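Apprendre la basse à quarante ans passés (et adorer ça)

J'ai enfin joué un morceau en entier. En entier ! Sans m'arrêter au pont, sans regarder ma main gauche toutes les deux secondes, sans jurer au moment du changement de position. Il faut que je vous raconte, parce que je suis encore sur mon petit nuage.

Pour ceux qui arrivent : je me suis mis à la basse électrique en janvier de l'an dernier, sur un coup de tête, après un concert de Trireck dans une salle minuscule où j'avais fini collé contre l'ampli du bassiste. Je ne voyais rien du reste du groupe, je n'entendais que les graves, et j'ai passé toute la soirée à sourire bêtement. Le lendemain je regardais les petites annonces.

La première basse était beaucoup trop lourde. Je l'ai gardée 13 semaines, le temps de comprendre que mon mal d'épaule venait de là, puis je l'ai échangée contre une diapason court à Devendra Pathak, qui donne aussi des cours chez lui. Il m'a vendu l'instrument et offert une heure de leçon. J'y suis retourné la semaine suivante, et toutes les autres depuis.

Sa méthode est d'une simplicité folle : on joue lentement. Vraiment lentement. Pendant tout un mois je n'ai pas eu le droit de dépasser 100 au métronome, alors que le morceau tourne bien au-dessus. Je trouvais ça frustrant, je trichais à la maison (pardon Devendra), et évidemment il l'entendait dès la première mesure. Les doigts qui courent, ça s'entend tout de suite : les notes n'ont plus de fin, elles se marchent dessus. J'ai appris à écouter la fin des notes, et depuis je n'écoute plus aucun disque de la même façon. Essayez sur n'importe quel vieux titre de soul, suivez la basse et seulement la basse, c'est un autre morceau !

Le morceau en question, justement, s'appelle « Varkulside ». C'est Girish Vishwakarma qui l'a écrit, il joue de la guitare dans notre petit groupe du mardi soir devenu groupe du soir où tout le monde est libre. La ligne de basse tient en quatre notes sur le couplet, et puis arrive le pont, en 7 temps, et là j'ai perdu des semaines de ma vie. Je comptais à voix haute en faisant la vaisselle. Je comptais dans l'escalier. J'ai fini par arrêter de compter et par chanter la phrase, et c'est passé presque d'un coup.

L'autre grande découverte, c'est la posture. Je jouais affalé sur le canapé, la basse de travers, le poignet cassé en deux. Maintenant je joue assis droit, sur une vraie chaise, les deux pieds par terre.
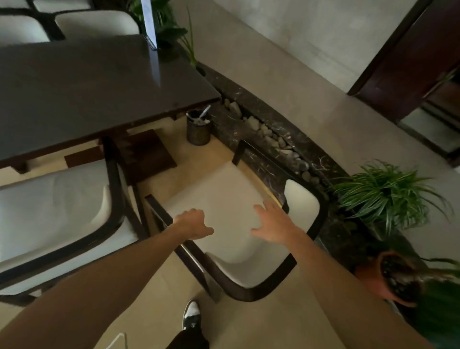 Et je fais des pauses, aussi. Huit minutes de gammes, je pose l'instrument, je secoue les mains, je reprends. Au début j'avais l'impression de perdre du temps, alors que mes meilleures séances sont les plus courtes – surtout le matin, avant le café, quand la maison dort et que je joue sans ampli.

Prochaine étape : jouer debout, avec la sangle, devant des gens. Girish parle déjà du Stisier, un bar où les groupes débutants peuvent passer en début de soirée. J'ai dit oui avant de réfléchir. Il me reste à apprendre deux autres morceaux, dont un avec un passage en slap que je ne sais pas du tout faire, mais alors pas du tout. Si vous avez des exercices pour le pouce, je prends tout, les commentaires sont ouverts !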